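Duvet

A duvet is a soft, flat bag filled with feathers, down, wool, silk or synthetic fiber, used on a bed as a warm top covering. It is usually kept inside a removable cover that can be washed like a sheet. In the United States the word comforter is often used for a similar item, although a comforter is generally stitched through and meant to be used without a cover.

Name

The word comes from French, where it means down, the fine under-feathers of ducks and geese. Other English names include continental quilt, an older British term, and doona, which began as a brand name in Australia.

History

Bags of feathers were used as bed coverings in northern and central Europe for centuries. In many rural homes the filling came from birds kept for meat and eggs, and a good feather bed could be passed from parent to child. Eider down, gathered from the nests of wild ducks along northern coasts, was costly and was traded over long distances.

In Britain and North America, layers of sheets and wool blankets remained the usual choice until the second half of the 20th century. Stores promoted the duvet as a way to make a bed quickly, with one cover in place of several layers. The textile writer Howard Fairclough, in his history of household bedding, Motley, ties its spread to central heating and the home washing machine.

Covers

A duvet cover is a large bag, open along one side and closed with buttons, snaps, ties or a zipper. Cotton and cotton-polyester blends are the most common fabrics. Linen, flannel and brushed microfiber are also sold. Covers may be plain, woven with a pattern or printed.

Printed covers range from florals and stripes to lettering and cartoon characters. Many are reversible, with a second design or a plain color on the back.

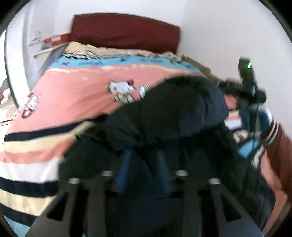
Patterned duvet with cartoon cats on a pink section.

Filling and warmth

Down traps a large amount of air for its weight and packs down small. Feathers are heavier and cheaper, and the two are often mixed. Wool is denser and handles moisture well. Polyester fiber costs less, dries faster and suits people who avoid animal products.

The filling is held in place by seams. In a sewn-through duvet the top and bottom layers are stitched directly together, leaving thin lines where heat escapes. Box construction adds short inner walls of fabric — this keeps the layers apart and the filling even.

In Britain warmth is given as a tog rating. Low ratings are sold for summer and high ratings for winter, and some sets include two duvets that fasten together.

Care

Covers are washed as often as sheets. The duvet itself needs washing less often, and large sizes may not fit a home machine. Down must be dried fully, as damp filling clumps and can develop mildew. Dark fabrics show lint and creases more readily than pale ones.

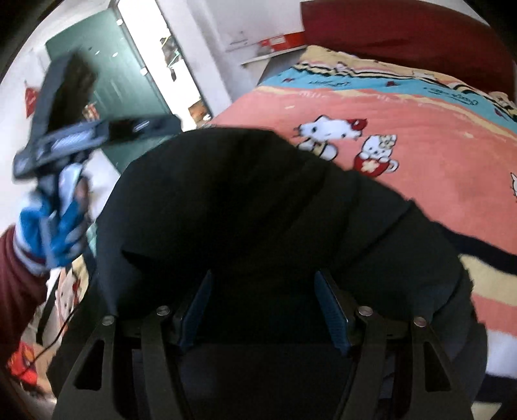

Creases in black fabric, with bedding behind.

See also

Bed sheet
Comforter
Eiderdown
Quilt
Thermal insulation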